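Gundgate Open Day: notes from a visit

2022-05-01

Gundgate is the sort of place you drive past for years believing it to be a carpet warehouse. It was a carpet warehouse, as it happens, until Wulter took on the lease and filled it with bedrooms. They let the public in twice a year, once in spring and once in August, and having missed the last four of these through a mixture of idleness and a bad back, I went.

Parking is in the field. The field was damp. A man in a tabard waved me towards the deepest part of it with great confidence, and I ended up next to a caravan. Entry is free, though you're given a sticker with a number on it and told to keep it visible. Mine was 387. By lunch it had attached itself to the inside of my coat and I was stopped at two doors.

The building is one long shed divided by plasterboard into rooms, and each room has been done up as part of a house. Wulter lend the rooms out to people who make things for homes, or who study how we live in them, and on open days the walls get a wipe and the doors are propped open. There are kitchens at one end and bedrooms at the other, with a corridor of bathrooms in between. None of the bathrooms is plumbed in. There is a notice about this, in large letters, and I would like to know what happened the year before the notice.

I started with the kitchens, as did everyone. Kitchen two belonged to Bitix, who make drawer dividers, and they had divided every drawer they could reach. It was very soothing to open them. I now know that a whisk can have its own compartment, and that mine has been living rough. The dividers come in sets and the starter set is a hundred pounds, or as the leaflet had it, "just 100". I put the leaflet back in its compartment.

Kitchen four had a talk on folding tea towels which was full, with people standing. I listened from the corridor for a bit and learned the word "thirds".

Lunch was in a marquee. The soup was orange and described as vegetable, and I have no reason to doubt either. The tea was better than it needed to be. There was a tombola with 764 tickets in it, according to the woman turning the handle, who seemed tired in advance. I won a bath sponge and carried it past all those unplumbed bathrooms like a reproach.

The bedrooms are at the far end and quieter, mostly I think as people run out of legs. I'd gone expecting to give them ten minutes and stayed for most of the afternoon. The whole end was given over to small things: what ends up on a bed or a shelf at the end of the day, and where it should go instead. This is a subject on which I am an expert from the wrong side. At home we have a bowl by the door which was bought for keys and now contains a door handle, foreign coins and a plum stone.

Bedroom 13 was the one I liked best. It's a plain room with off-white walls, and the bedding has the full garden treatment, purple flowers and curling stems on white, the kind of print my aunt would have called "restful" before covering it with a candlewick. The sorting goes on on top of that.
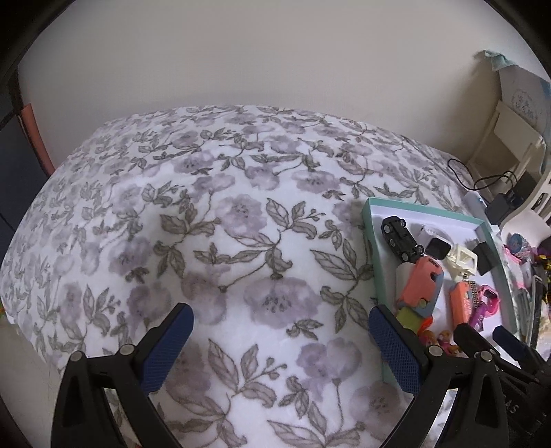
Ding Household Group, Small Things Team (Bedroom 13)

The tray is shallow with mint green sides, and might be a box lid for all I know, in which case I approve even more, having never thrown away a lid in my life. What interested me was the company kept inside it. There's a black toy car tipped on its side, and a white thing on a looped band that I'd call a smartwatch if pressed. There's a cream plastic piece with a square opening, a little black block, and a coral pink and grey-blue toy shaped something like a case. Put that lot in front of any parent and they'll tell you it is a Tuesday's worth of pockets.

The Small Things people had a card on the door with their rule, which is that everything goes in the tray first and gets argued about later. I've tried this since. The first half works beautifully.

Practical points for anyone thinking of the August one. Wear boots for the field. Do the bedrooms before the kitchens and you'll have them nearly to yourself. The shop takes cards but the soup doesn't. Pushchairs are fine everywhere except the bathroom corridor, where two of them had met head on and were still negotiating when I left.

The man in the tabard had gone by then, and so had the caravan.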